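I drove 41 miles in July to look at a robot that doesn't exist. Norkonari had an open day at its Plurthorpe office, and I'd signed up picturing machinery, maybe a hard hat. What I got was a folding chair, a paper cup of coffee and a very big screen.

Elsie Ashby, who ran the afternoon session, explained that they do most of their practice in simulation now. The arm gets its lessons on a computer, on whatever table and clutter the software deals out, and only later does a real one get to try. She said they had run nearly 1000 rounds before lunch. I had answered two emails before lunch. 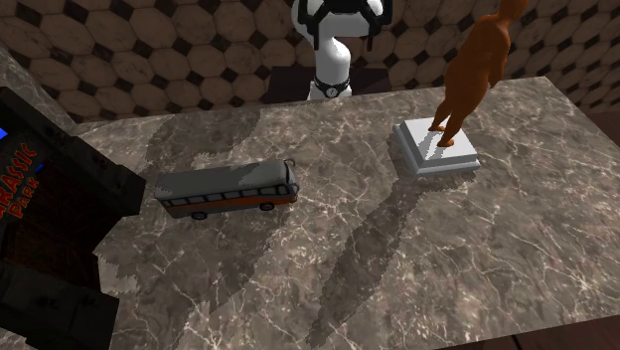 Why practice in a simulation first? Because a mistake costs nothing there, and you can start over in a second without picking anything up off the floor.

Somebody's taste in interiors went into this one. I have never owned a marble table, and the arm gets one to itself, with a toy bus on it and a small orange-brown person on a pedestal. The man beside me wanted to know if the Jurassic Park cabinet was playable. Elsie said no, and he left shortly after.

I stayed for the questions, most of which were about parking. There was a handout too, with a plug for the Kovton session next month, where I'm told they have an arm you can walk up to. I've put my name down. The coffee was fine.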